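Snack Packing at Home: What I Learned Collecting My Own Demonstrations
Project report, Intro to Robot Learning
Ga-eun Do (partner: Gyu-bin Shim)

Why snacks

My partner and I went back and forth for a long time on what to teach our model. Gyu-bin wanted to fold towels, and I wanted something we could do without a ton of space, and then one evening we were eating crackers over the assignment sheet and, well, there was our task. Pick up a packaged snack, put it in a box. That's the whole thing! It sounds tiny, but packaged food comes in so many shapes and the wrappers are slippery and shiny and squishy, so we figured it would give the model plenty to chew on (sorry).

We named the project Nevness, after a folder name I mistyped in the first week and never fixed. If you see Nevness in the plots at the back, that's us.

How we set things up

We used the hand-held grippers, one per hand, each with its own camera. The person doing the task just wears a glove or doesn't (more on that later), squeezes to close the fingers, and does the job the way they'd do it at home. We worked on top of a bed with a green bedspread spread over it. The lab tables were booked for most of July, and a bed is a pretty fair test anyway. The cloth bunches up when you push on it, and a flat packet can sink into a fold so that you have to come at it from a different side.

The box went on the left. Everything to be packed went on the green cloth, and the person collecting sorted out which hand to use. Before each round, whoever wasn't collecting mixed up the layout. We had a loose rule that no two rounds in a row could start the same way, and Gyu-bin took this very seriously — at one point I was handed a layout with every long packet pointing straight at me, and it was awful to pick from.

One round meant packing the box once. We did up to 18 rounds in an evening and then our wrists gave out. The grippers aren't heavy, but you hold them up the whole time, and you notice it by the end.

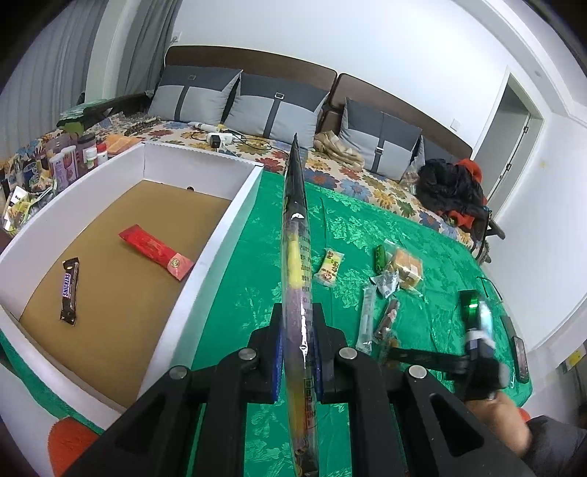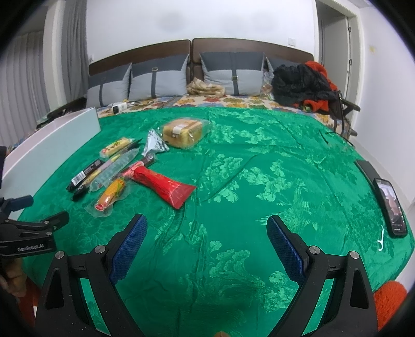
Figure 2. The snack task on the green bedspread, seen from the gripper camera in both pictures.

What was easy and what wasn't

Snack sticks and tube-shaped packets were my favorites. They're long, they're firm enough to hold their shape, and the blue finger pads grip them really well. You can grab one near the middle or near the end and it mostly comes along. For the taller packages I liked holding them upright and then tipping them over the box wall, while Gyu-bin always laid them down flat first. We kept both styles in the data. Our instructor had warned us that mixing styles can confuse a small model, and I'll come back to that because she was right.

Small candies were hard. On a soft surface you push down to get the fingers around the thing and the thing goes down too. Sometimes I closed on a pinch of bedspread and lifted the cloth right up with the candy. We first threw those rounds out, then changed our minds and kept the ones where the collector let go and tried again, so the model would have at least a few recoveries to look at.

Clear wrappers were a different kind of trouble. My hands had no problem with them, but when I went through the recordings I could hardly tell where the plastic ended and the cloth began. You get a big crinkly margin around the food and it catches the light. If I have a hard time seeing the edge, I'm guessing the model does too.

Labeling and cleaning

I did most of this part, usually at my desk around 11 p.m. with the playback at double speed. For every pick I marked when the fingers closed and when they opened over the box. Then I tagged the item by shape instead of by name. We ended up with 5 shape tags: stick, block, flat packet, bag and small piece. Gyu-bin wanted 7, with separate tags for foil and clear plastic, and looking back I wish I'd said yes. Going back to add them now would take forever.

We dropped rounds for three reasons: the tracking jumped, somebody bumped the box, or an item fell off the bed and the collector leaned out of view to get it. The glove didn't seem to make any difference to the tracking, so we stopped writing down who had one on.

First training run

The first model moved toward the snacks nicely and then hovered. It would get above a packet and sort of wobble there, like it couldn't decide. We spent a whole afternoon thinking we had a bug in the closing signal. Our best guess now is the mixed styles. With my upright picks and Gyu-bin's flat ones both in there, the model was averaging two different wrist angles and landing on one that neither of us ever used.

So we trained again using only Gyu-bin's rounds. The hovering got much better on sticks and blocks. Small pieces still fail most of the time, and the clear bags are a coin flip.

What I'd change

I'd agree on a grasp style before recording anything, even if it feels stiff. I'd also shorten the evenings. My last few rounds each night are visibly sloppier than the first ones — slower, more second tries — and I don't love that the model is learning from tired me. And I'd like more rounds with the box on the right, which we only thought of at the very end.

Gyu-bin is redoing the small pieces next, on the same bedspread, and I'm writing up the tag changes for the appendix.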